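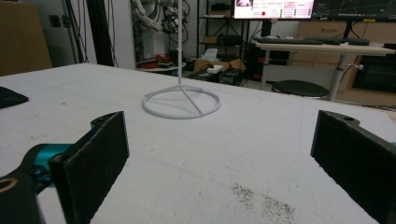
Fig. 1. Table blanche et pince à deux doigts, ouverte, patins en mousse noire.

Fonds Lullidier, registres d'admission de l'infirmerie
Fiche de données, version 6

Contenu

Le jeu rassemble les transcriptions des registres d'admission de l'infirmerie Lullidier, établissement de charité rattaché à une école de médecine au XIXe siècle. Il comprend 3000 notices, une par admission, tirées de 40 registres reliés. Les registres de la salle des fiévreux ne sont pas inclus. Ceux de la maternité forment un jeu séparé (Colent).

Fichiers

admissions.csv : notices transcrites, UTF-8, séparateur point-virgule.
medecins.csv : chefs de service et internes, avec dates d'entrée en fonction.
salles.csv : table de concordance entre anciens et nouveaux noms de salles.
lisezmoi.txt : le présent document.

Champs de admissions.csv

id_notice : identifiant stable, jamais réattribué.
registre, folio : cote du volume et feuillet. Le verso est noté v.
date_entree, date_sortie : AAAA-MM-JJ. Jour inconnu : 00.
age : en années révolues. Vide pour les nourrissons.
motif : diagnostic d'entrée, orthographe d'origine conservée.
motif_norm : forme normalisée selon le thésaurus Elska.
issue : guéri, amélioré, transféré, décédé, non précisé.

Transcription

Chaque feuillet a été saisi par une personne et relu par une autre. Les désaccords ont été tranchés par Piyumi Hettiarachchi. Les abréviations latines sont développées entre crochets. Les passages illisibles portent la mention [ill.].

Limites connues

Le champ issue est non précisé dans 527 notices, presque toutes antérieures à la réforme des registres. Les réadmissions ne sont pas reliées entre elles : un même patient peut figurer sous plusieurs identifiants. Le registre McIver a souffert de l'humidité et ses derniers feuillets sont lacunaires. Le calcul d'un taux de mortalité par salle est déconseillé avant la réorganisation des services.

Modifications

Concordance des salles corrigée en janvier. Encodage des dates incomplètes revu le samedi 30 août 2025.

Contact

Mpho Mofokeng, responsable du dépôt. Signaler les erreurs avec id_notice et folio.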